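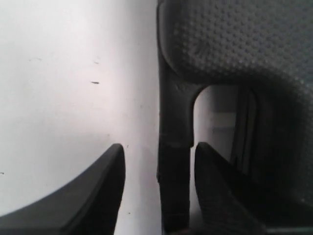

3.2 Surface wear on shared worktops

Materials and Finishes | Research

May – Obaidul Talukder

Figure 4 shows a matte white surface next to a dark vertical post and a dark grey panel with a regular pattern of small raised dots. The marks on the white surface are few and minute: a short, thin dash, a fainter grey smudge and several tiny specks. From the image alone they may be scuffs or debris, and they were coded as "unresolved" in the Plestdale survey.

The survey covered 155 surfaces at the Jemdale and Overgaard sites. Marks were logged by type and by distance from the nearest fixed edge. Shading was a recurring source of error – a pale matte finish darkens gradually toward its corners under uneven light, and early coders recorded such areas as soiling. The Rinora protocol was therefore amended to exclude any tonal change without a defined boundary.

After this change, over 1,000 entries remained for analysis. Textured panels were treated separately, as raised dots make small specks difficult to separate from the pattern itself. Results for these panels are given in Section 3.3.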